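The Case for the Old Rag

2021-09-14
By Regula Oberholzer

When I moved to this country I brought with me two suitcases and in one of them, between the winter clothes, there was a bag of rags. The officer at the airport opened the suitcase and held the bag up and asked me what it is. I said, these are my cloths for cleaning. He looked at me for a moment and put them back. I think he decided I was harmless.

I tell this story often and people laugh at it, and I laugh also, but I want to write today about why I was serious then and why I am still serious. I believe that a household without rags is a household that has forgotten something useful, and I believe that the paper towel, which I have nothing personal against, has made us a little bit helpless.

In the house where I grew up there was a drawer under the sink, and the drawer had an order. On the left were the good rags, from bed sheets and the backs of shirts, for windows and glasses. In the middle were the towels that were too thin for guests and later too thin for family. On the right were the bad ones, from socks and wool underwear, for shoes and for the bicycle. A piece of cloth traveled through its life from left to right. It could never go back. If my brother took a window rag to clean his chain, my mother knew it before he had closed the door of the shed.

Nothing was bought for this drawer. I did not know that a person could buy a rag. The first time I saw a package of them in a hardware store, fourteen pieces pressed together in plastic, all new and all the same color, I thought it was a mistake in the translation. Somebody had woven a cloth in order that it should already be a rag. It had never been a shirt. It had never been anything.

Now I will try to be fair, because my neighbor Gerardo Cocco has told me that I am not fair on this subject. Gerardo uses paper for everything. He has a roll in the kitchen, one in the garage and one in the car, and when we argue about it over the fence he has good arguments. He says that paper is clean, every time, and that with a rag you never know. He says that he has worked all his life and does not want to spend his Saturday washing things whose only job is to be dirty. He says also that my rags are ugly, and that when you come into a kitchen and see an old undershirt hanging from the faucet it does not make you hungry.

On the last point I give him right, completely. I hang mine in the laundry room.

On the first point, I give him half. For raw chicken I use paper. I am not a romantic about bacteria. When somebody in the house is sick I use paper too, and I throw it away, and I do not feel that I have betrayed my mother. But most of what we wipe in a day is not chicken. It is water, and coffee, and crumbs, and the ring under a flower pot. For this we take a tree, we make it white, we wrap it in plastic and drive it across the country on a truck, and then we use it for four seconds. I do not need a scientist to tell me that this is strange.

The second point, about the Saturday, is the one I have thought about the longest. It is true that rags are work. But how much? For one month last winter, in January, I wrote it on the calendar. I put the rags in with the towels, on hot, and the machine did not ask for extra pay. The folding I stopped years ago, a rag does not need corners. What remained was the time for carrying them down the stairs, and I was going down the stairs in any case. In the same month Gerardo drove two times to the store only because he was out of paper. He told me so himself, before he knew why I was asking.

He was not very pleased.

There is another side of the question, and it is harder for me to say in English. When you cut up a shirt you must decide that it is finished. You have to hold it against the window and see how the light comes through at the elbows. You remember where you bought it and that it was too expensive. Then you take the scissors and start from the bottom, and you save the buttons in a jar. It takes perhaps five minutes, and for these five minutes you have really looked at a thing you owned. I do not think we do this when we put the clothes in a plastic sack and leave it at the donation box. We say to ourselves that some person will be happy with it. Maybe. But a shirt with holes in the elbows does not make any person happy, and someone at the other end has to take it out of the sack and throw it away for us.

My husband's gray pajamas became 22 rags. I admit I was proud of this number and I told it to several people. One leg alone did the windows of the whole house that spring, and flannel is so good for windows that I wish he would wear out his pajamas faster.

I must also say something about the modern cloths, the ones with the little fibers, because readers will write to me if I leave them out. My daughter gave me some. They are good. They take the dust from a dark shelf better than anything I have, and for eyeglasses I would not go back. But they do not like heat, and they do not like softener, and they catch on the dry skin of my hands in a way that makes me shiver. And when they are old, they are not good for the next thing. Cotton gets softer and softer until it falls apart, and on this long road it is useful at every stop. The modern cloth is excellent, and then one day it only pushes the water from one place to another.

Some people will say that all this is a small matter in a time of large matters. They are correct. I do not think the rivers will be saved by my husband's pajamas. But I have noticed that people who talk to me about the large matters do it often in a kitchen, while tearing off one sheet after another to dry their hands, and I would like them better if they used a towel. A habit is something you can change on a Tuesday afternoon without asking permission from anybody.

So what do I propose? Very little. Take one drawer, or a basket if you have no drawer. Put in it the next towel that embarrasses you. Put in it the T-shirt from the company picnic. Cut off the seams, because a seam leaves a scratch on a soft surface, and cut away any print that feels like rubber, because it does not drink. Make the pieces larger than you think. A rag the size of a playing card is for nothing. Put the paper towels somewhere you need a chair to reach, and leave them there for a month, and see how many times you climb up.

Dark colors are better than people believe. My mother wanted only white, so that she could see the dirt come out, and for windows I still agree with her. For stove grease and shoe polish I take the darkest thing I have. It will look no worse after ten years than after one, and this is also good for the peace in the house.

Gerardo came over last week with an old beach towel under his arm. He said that his wife wanted to throw it out and he thought maybe I had use for it. I told him I would cut it in pieces for him if he took half of them home. He said he would think about it. The towel is still on top of my washing machine, whole, with the fringe on. I am waiting for him to call.

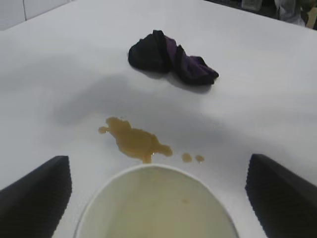

Black and purple, for the dirty jobs.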